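Jirno bin-picking cell, bench version: what to buy and what to budget
Supplied and fitted by Vakenum 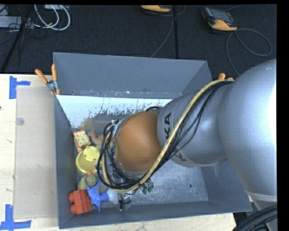

What does the price include?
The cell price covers the arm mount, one bin, the cable dress pack, the first site visit and 16 hours of training at your place. The arm itself is quoted seperately, so is the table if you don't already have one.

Bin picking for mixed small stuff: toys, bottles, odd shapes, things with lids. Sold as a starter cell for labs, colleges and small packing firms. One arm, one bin, one table. Add the rest later if the money turns up.

What you get
Jirno mount plate and bolts
Open grey bin with sloping sides
Spring clamps for the bin rim
Hose and cable dress pack, cut to your arm
Lernis grip controller, with power supply
Printed setup sheet plus the file if you lose it

What you don't get
Arm and its own control box
Table
Air supply (tell us early if you haven't got one, it holds everything up)
Objects to pick. Use your own, results mean more that way.

Costs to plan for
Delivery: 210 pounds, mainland. Islands on request.
Spare dress pack: 478 pounds fitted. Put it in the first year's budget, not the second. Hoses and cables at the wrist take the most bending and people always leave them out.
Spare bin: 100 pounds. Bins are consumables. The floor gets scratched, the paint goes, and it still picks fine, but if your camera software is fussy about marks then plan on changing it sooner.
Clamps: cheap, buy anywhere. Doesn't have to be ours.

Table
Wood is fine for a bench trial. Flat, heavy, doesn't rock. Leave room beside the bin for a drop area and tape the corners so it goes back in the same spot. Measure from the arm base and not from the table edge, we've had two sites do it the other way and then ring us.

Floor space
Allow for cables. Allow more than that. Hand controllers need a hook or a shelf, order one with the cell, they get stood on otherwise. Carpet is OK but check the table feet don't sink.

Arm choice
Any mid-size arm with enough reach to get to the bin corners with the wrist tipped over. Send us the model before you sign for it. Rattana Somboon does the reach checks, normally back to you in a couple of days. If you're buying second hand ask for the service record and the hours. No record, knock the price down or walk away.

Grippers
Standard fingers come with the Lernis controller. Suction is extra, worth having if your parts are smooth. Koutsoukos fingers fit with an adaptor, we stock the adaptor but not the fingers. Soft parts and see-through parts: ask first, send samples if poss.

Lead time
Orders in before October ship this year. After that it depends on the mount plates, wich come in batches.

Warranty
One year on the mount and controller. Hoses, cables, clamps and bins not covered. Crash damage not covered, sorry.

Ordering
Send arm model, table size, a list of what you want picked, and a PO number if your finance people need one on the quote. Quotes and part orders go to Afia Ackah in the sales office. Prices exclude VAT.

Price list last changed Jul 14, 2024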